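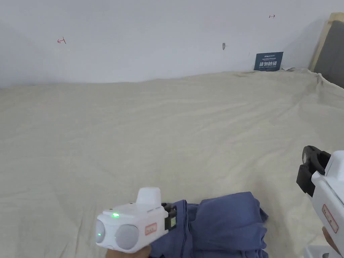
Issue 70, page 4

TABLECLOTHS, CURTAINS AND OTHER LARGE PIECES
Household tips from Laimutė Vasiliauskas, Trumdale

Several readers wrote to me after the December page and asked the same thing: how to wash and keep large cloths when the house is small. I live in two rooms and a kitchen, so I know this problem well. Here is how I do it. My mother did some of it differently, and I will mention where.

Before the first wash

New cotton and linen will shrink. How much, you cannot know from the label. If you are making a tablecloth or a curtain yourself, wash the whole piece of material before you cut it, and dry it in the same way you will dry it later. I once sewed four curtains for the kitchen window and washed them after. They became so short that I used them for the pantry shelves, where they still are.

Measure the cloth when it is dry and write the size on a small piece of cotton tape, sewn into one corner. Then you do not need to unfold everything in the cupboard to find the right one.

Washing

Do not fill the machine. A big cloth needs room to move, or the dirt stays in the folds. One double bed cover is a full load, even if it seems that there is place for more. For plain cotton in beige, cream or other pale colours I use 40 degrees and half of the powder written on the box. In Trumdale the water is soft. If yours is hard, you will need more.

Spots should be treated the same evening if possible:

Candle wax. Let it become hard, lift it with the back of a knife, then put brown paper on both sides and press with a warm iron. Change the paper often.

Red wine. Cold water first, plenty of it. My mother put salt. I tried both on an old napkin and saw no difference, so now I save the salt.

Tea. Glycerine from the chemist, left for one hour, then a normal wash.

Rust from a curtain hook. Lemon juice, and rinse well. Try it on the hem before, as some dyes do not like lemon.

Grease. Washing-up liquid, rubbed in with the fingers before the cloth becomes wet. I use Britell, but any simple one will do.

Drying without a garden

Hang the cloth over two lines and not one, with a space between them, so the air can go inside. If you have only a clothes horse, open it fully and turn the cloth after a few hours. Pull the edges straight with your hands while it is damp. This saves half of the ironing.

Ironing

A table is better than a board for anything wide. Put an old blanket on the table, then a sheet, and push one side of the table to the wall so that the cloth cannot slide down behind you. Iron from the middle to the edges. Linen must be quite damp. If it has dried too much, sprinkle it, roll it in a towel and leave it for an hour.

For small creases in a cloth that is already laid, a damp flannel and the palm of the hand are enough. I do this on the morning when guests are coming.

Starch

I make it with one spoon of potato starch, mixed in a little cold water, and then 500 ml of boiling water poured in slowly. Stir all the time. Bravo sell a spray in the market which is quicker, but it left white flakes on my dark blue cloth and I went back to the spoon.

Keeping

Roll the best tablecloths on a cardboard tube. The fabric shop will usually give you one for nothing. If you must fold, make the folds in a new place each year, as the old fold is where linen breaks first. Wrap white things in blue tissue or an old pillowcase, never in plastic. A piece of dry soap between the layers gives a good smell.

A question from Mrs D. in Dreria Road

She asks if she can dye a faded bedspread in the washing machine. Yes, if it is cotton. Weigh it dry. One packet of my usual dye is for 400 grams, and a bedspread is often much more than this, so the colour will be paler than on the packet. Afterwards run the machine empty with hot water, two times, before you put in any shirts.

Letters for the next page should arrive by 4 May 2006. Please write clearly, and say what the cloth is made of if you know.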